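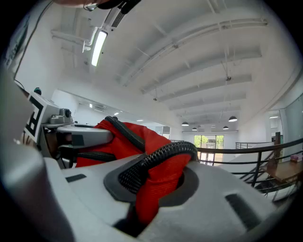
Red fabric and braided cables under the white ceiling beams.

Work diary, Giltbridge hall
2018-08-30

The morning was given over to the sorting of textiles. The Vernness consignment had been placed along the north wall on arrival, and it was agreed that nothing further would be unpacked until the soft goods had been entered in the register. The register stood at 817 entries when work began. It now stands at 947, which includes a number of small items carried forward from January that had never been given a line of their own.

Bags and pouches remain the slowest category. Many have no label, and the fabric creases so readily that a folded bag may be taken for a cloth until it is opened out. The practice adopted at Sumton, where each piece is laid flat and smoothed before its colour is written down, was followed for the whole of the morning. It takes longer, but the entries are easier to read afterwards. Red pieces are to be kept apart from the pale ones until the question of washing has been settled. The written advice from Guérin on this point has not yet been received, and a second request was sent before lunch.

The ceiling was also looked at. The beams are to be left white. The pipes and conduits running along them will stay as they are, and the hanging wires have been added to the list for the electrician, with a note asking which are still required. The height of the hall is a benefit in summer – the air at floor level was comfortable until well into the afternoon – but it will be expensive to heat, and the winter estimate should be revised before the next quarter.

Shelving was discussed after lunch. Of the 235 boxes requested from the Giltbridge store, nearly all have been delivered. The remainder are promised with the next van. The lids do not fit as closely as those supplied last year, and the store has been informed in writing. Until the matter is resolved, the boxes will be stacked no more than three high.

The late afternoon was spent on correspondence and on the drafting of new labels. The wording has been shortened to colour, type and place of origin. Condition will be recorded in the register only. Two pens ran dry and the stationery order has been amended.

Outstanding for tomorrow: the remaining pouches on the north side, the reply to Sumton about the loan of folding tables, and the key to the side door, still held at Vernness.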